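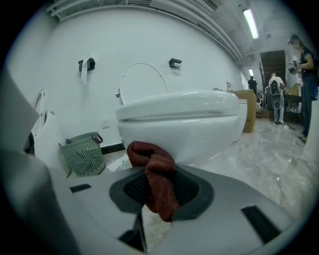
The Flulldale Community Laundry will open its doors for good on Mastanlow Street next month, after a trial run through October that went better than any of us had dared to hope. Over those weeks neighbors brought in 2,884 loads of washing, from work shirts and school uniforms to bedspreads that had not seen a machine in quite a while. A good share of it was the plain stuff every home runs on, the dark red cloth towel all in a crumple, the dishrags, the bath mats, and we were glad to have every bit of it.

11 Nov 2005
By the Flulldale Community Laundry press desk

14 comments | 37 shares

FLULLDALE - The laundry began as a conversation between a few families on the north side of town after the last coin-operated place closed and left people riding two buses with their bags on their knees. Plokora, the appliance repair firm on the corner, offered us the use of its old showroom and then, bless them, kept on offering things: the plumbing, a folding table, a coat of paint for the back wall, and a good deal of patient advice about water pressure. We had planned on opening with four washers and we have nine.

The permanent laundry will be open from seven in the morning until eight at night. A wash costs 60 cents and drying is free for anyone who has washed with us that day. Soap is on the shelf by the door, and you are welcome to bring your own if you have a favorite or if your skin is fussy about such things, as plenty of people's is.

Gebretsadik Bakery, next door, will keep a coffee urn going on the side counter through the winter, and there will be a children's corner with books and a rug. We would dearly love more books - picture books especially, and anything about trains, which seem to go home in coat pockets.

Nearly 100 households have already signed up for the pick-up and delivery round, meant for older residents and for anyone who can't easily leave the house. Bags go out clean and folded the next day. There is still room on the round, and forms can be picked up at the laundry or at the bakery counter.

Please check your pockets before you come. The trial turned up keys, a harmonica and one very clean library card, all of them waiting in the drawer under the till.

Comments

northside_mom: Used it twice in October and everybody was so nice. Will the big washer take a king size comforter?

Flulldale Laundry: It will, but give it the machine to itself and plan on two rounds in the dryer.

pete44: think thats my harmonica

rosebud: Is there parking in back or just on the street?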